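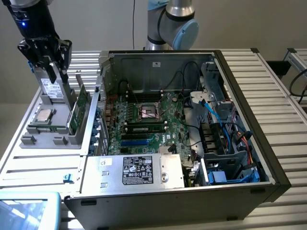
Trerna Workbench Mat, grey, 38 cm

The Trerna mat is made for people who repair small things at home or in a little shop. It is soft rubber with a raised border, so the screws stay on the mat when you turn your work.

Article number: 1681
Width: 38 cm
Depth: 24 cm
Colours: grey, dark green

Clean it with warm water and a little soap. Please do not use acetone, it makes the surface sticky.

The mat comes rolled in a carton tube. Lay it flat for one night before the first use and the corners will go down.

Spare border clips are sold in bags of 9. For larger orders please write to Consuelo Escobedo at our Skondside shop.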